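The Lost Property Office at Clindport

The ferry to Kuusk had been cancelled for the third time, and the man at the ticket window told me so with the air of someone giving me a present.

"There's a bus," he said.

"To Kuusk?"

"To the other ferry."

I had come to Clindport to collect an umbrella. I want that on the record, because my sister still tells people I went there to find myself. The umbrella was black, with a wooden handle, and I had left it on a boat in March. The letter from the ferry company, Clovico, reached me many months later. It said the item was being held and would be disposed of after 30 days. The letter was 13 days old when it arrived, so I figured the mail had come by ferry too.

The lost property office was up a flight of stairs behind the waiting room. It had a bell you were supposed to ring and a sign telling you not to. I compromised by coughing.

The clerk came out eating a pear. She asked what I had lost and I told her. She asked me to describe it and I described it, and I could hear myself getting sentimental about the handle.

"Any distinguishing marks?"

"It's an umbrella."

"We have 114 umbrellas," she said.

She said this with some pride. I later learned that Clindport has no museum.

She leaned on the table and waited for me to do better. I have been looked at that way by dentists. I tried to remember one single thing about an umbrella I had owned for nine years, and what came to me was that it stuck when you opened it, and that I had once hit a goose with it, in self-defense.

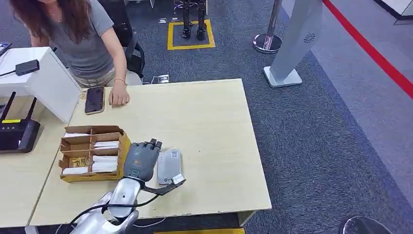

A table, a phone, and no hurry at all.

"They all stick," said the clerk. "It's the salt. Tell me about the goose."

So I told her about the goose. It took longer than I had planned, since she kept asking for details, such as who had started it. When I finished she wrote something on a form, tore the form in half, and gave me the smaller half.

"That's for the fee."

"There's a fee?"

"Six a month for storage. Then there's handling."

I did the arithmetic and found I could have bought a better umbrella, a raincoat and a decent lunch. I said so. She agreed with me. She said most people worked it out at about that point, and that was how they came to have 114.

A reasonable man would have gone home. But I had taken two trains and a bus, and I had told a stranger about the goose, so I paid. She disappeared into the back for a long time. I heard things being moved, then a crash, then a kind of rustling that went on after the crash, like bats settling.

What she brought me was a blue umbrella with a plastic handle shaped like a duck.

"This isn't mine," I said.

"No," she said. "But it opens."

She opened it, indoors, to show me. It went up like a dream. We both looked at it for a while. Then she slid the form over and I signed for one umbrella, black.

Outside it had begun to rain, sideways, the way it does in Clindport. A man at the bus stop looked at the duck, then at me, then moved over to make room. He was going to Kuusk, he said, to pick up a suitcase. They had written to him about it.

"Is there anything special about it?" I asked.

He thought. "It's brown," he said.

I told him he had a long ride ahead of him and might want to start working on that. He was quiet for the next few miles. When the bus pulled in at the other ferry, which had also been cancelled, he turned to me and said that one of the wheels squeaked, but only when he was late.

I told him she'd like that one, if they had somebody like her in Kuusk. Then I got off, put up the duck, and left my gloves on the seat.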